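Plirnora Rain Garden, Project Report
Group 3, submitted Feb 13, 2020

What we set out to do: turn the strip behind the Plirnora community hall into a rain garden. Roof water used to run straight down the slope and sit on the path. Mud all winter. We wanted a shallow basin, native plants, a gravel overflow at the low end.

Site survey first. Strip is 31 feet long, clay under a thin layer of topsoil. Percolation test: dug a hole, filled it, let it drain, filled it again, timed it. Slow. Very slow at the east end where the old parking pad was. Wrote all of it up at the hall the same evening.
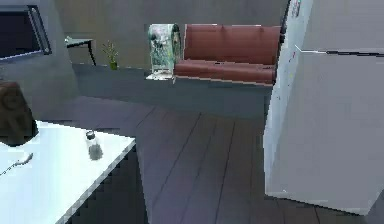
Uwe Janssen thought the basin was in the wrong spot altogether and said we should move it west, away from the pad, even if that meant a longer run of pipe from the downspout. Clay that packed won't take water no matter how much compost you mix in, he told us. We argued, then did a second test on the west side. It drained well enough. Moved the basin.

Digging. Took longer than the plan. Hit rubble and a chunk of old drain tile, had to go around it. Depth ended up uneven and we fixed it with a board and a level, mostly. Spoil went into a low berm on the downhill side. Should of tamped the berm harder, it slumped after the first big storm and we rebuilt it.
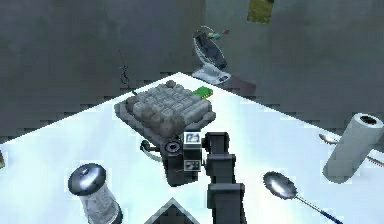 Plants next. Swamp milkweed, blue flag iris and soft rush in the bottom, little bluestem and asters up the sides where its drier. We ordered 30 plugs from Voß and planted them in July, wich was late. Heat was bad. Watered by hand every evening the first few weeks. Losses were mostly on the berm, the bottom did fine.

Mulch: shredded hardwood. Light chips float and clog the overflow. Valdir Lacerda lent us the Vusex soil probe for moisture readings but we only used it for part of the season, so the data table in the appendix has gaps. 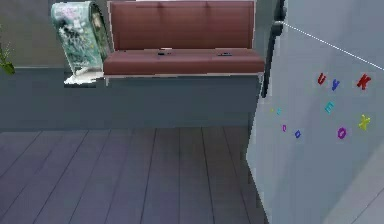 Results so far. After heavy rain the basin holds up to 31 hours of standing water, then empties. Longer than we'd like. The path stays passable now except right by the steps. Bees on the asters in fall, plus a lot of crabgrass we didn't plan for.

Still to do: replant the berm, add a splash stone under the downspout, cut back the bluestem before new growth. Label the iris so it doesn't get weeded out again.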